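4.3 The slow-closing fault

I'll come clean about this one, as it cost us most of December and I was sure for the first fortnight that it was my code. We'd been running the folding trials at Destside with both arms, and the numbers looked fine until episode 263. After that the left gripper started closing late. It wasn't by much, but if one hand lifts before the other has a proper hold, the cloth swings, the second hand pinches air, and the policy carries on folding as if everything were lovely.

My first guess was the network delay between the planner and the arm controllers. Wen-hsiung Shih disagreed (loudly, and over lunch) and bet me that we had a hardware problem. So we logged the close command and the finger position side by side for 100 grasps on each hand. The right gripper behaved. The left one lagged by 300 ms on its worst grasps, and those were nearly all grasps that came after a long spell of holding the jaws open - which is a thing our policy does a lot, because it likes to dither over crumpled cloth before it commits. 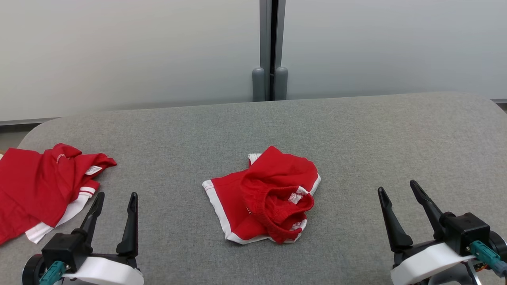
Figure 7. Both grippers with jaws open at the near side of the table, with two red-and-white garments on the grey cover.

Red shorts with white trim were the worst items for us, I should say. When they're bunched up, the waistband and the leg openings can look much the same to the detector, so the dithering goes on longer and the fault gets more chances to show itself. Plain towels hid it almost completely. If we'd stuck to towels, as the Macaraeg protocol suggests, I doubt we'd have spotted it before the final runs.

The culprit was the power-saving mode in the Grondulex driver board. It dropped the holding current after a set idle time and then took a while to wake up. The right board had older firmware without that mode, so it was never affected. We turned the feature off, put the same firmware on both boards and repeated the whole set, 1230 grasps in all. The lag didn't come back.

There is a safety side too. Our stop routine opens both jaws and waits for each hand to confirm, and we hadn't tested it with one hand asleep. When we did, the left arm kept moving until the confirmation came through. Stopping the arms no longer waits for the jaws, and we threw out every left-hand result from episode 263 up to the fix. Table 5 uses only the repeated runs.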